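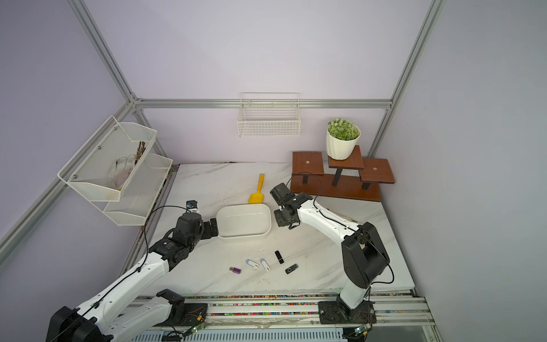

Questions we get about the community dye garden

Welcome! We get a lot of the same questions by email and over the fence, so Dalia Raudsepp and I sat down one Sunday with a pot of coffee and wrote out the answers as best we could. If yours isn't covered, please write to us anyway. We like getting mail.

What is Ibarra Dye Garden, exactly?

A shared garden where we grow plants that give color to yarn and cloth: madder, weld, woad, marigolds, coreopsis, and whatever else somebody brings us in a paper cup with a hopeful look. We have 12 beds, a shed with a good roof, and an outdoor sink that works from spring until the pipes need draining.

Do I need to know how to garden?

No, and please don't let that stop you! Most of us came for the yarn and picked up the digging afterward. Tiina Heiskanen had never kept so much as a windowsill basil alive when she joined, and now she runs our seed table and has strong opinions on compost (ask her, but bring a chair).

How much does it cost?

A season's membership is $83, which covers water, seeds, and the use of the dye pots. Bring your own gloves. If the price is a stretch, drop Dalia a note and she'll work something out with you quietly.

Can I dye my own yarn here?

Yes, as long as it's wool, silk, linen, or cotton. Acrylic won't take these colors, and I say that as someone who once spent a whole afternoon stirring a beautiful skein that stayed exactly as beige as it started. Wash your yarn and mordant it at home the night before if you can. We use plain alum. We don't use chrome or tin, and we ask you not to bring them in.

Can I use my kitchen pots at home?

Please keep a separate pot for dyeing, even when the plant is something you'd happily eat. The same goes for spoons and strainers. Thrift stores are wonderful for this, and a dented pot dyes just as well as a handsome one, provided the enamel isn't chipped.

When can I pick madder?

Madder roots need to grow for at least 2 years before they're worth digging, and three is better. I know it's a long wait. In the meantime there are marigolds, which start in July most years and then simply do not stop. Pick the heads when they're fully open and dry them on newspaper, or freeze them in a bag if you're short on space.

Why did my purple turn gray?

Was it berries? It was probably berries. They give a gorgeous color on the first day and then fade, and no amount of salt or vinegar will hold them. For a purple that lasts, try madder with a little iron, or dye over it with woad.

Are kids and dogs welcome?

Kids, very much so, with a grown-up beside them near the hot pots. Dogs may come on a leash but need to stay out of the beds. The woad seedlings have suffered enough.

How do I sign up?

Write to us through the contact page with your name and which plants you're curious about. Rasmus Priedītis answers most of the messages, usually in the evening, and he'll send you the gate code and a map of the beds.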